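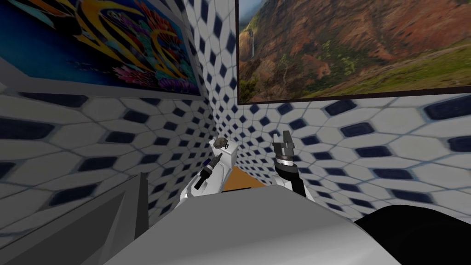 Bontu Birhane asked me whether the hire fee at Kindville still covers set-up time. Yep, you get two hours before your guests arrive, and I won't hurry you out of the kitchen either!

How many can you seat?
I can fit 8 tables of 10 in the main room (it's cosier than it sounds). For a bigger crowd, try my other venue in Skesby.

Can I bring my own caterer?
Sure, just send me their details first.

What if I cancel?
I'll move your booking once for free, any colour theme and all.

3 comments | 10 shares

Related
Planning a January conference
Parking at Skesby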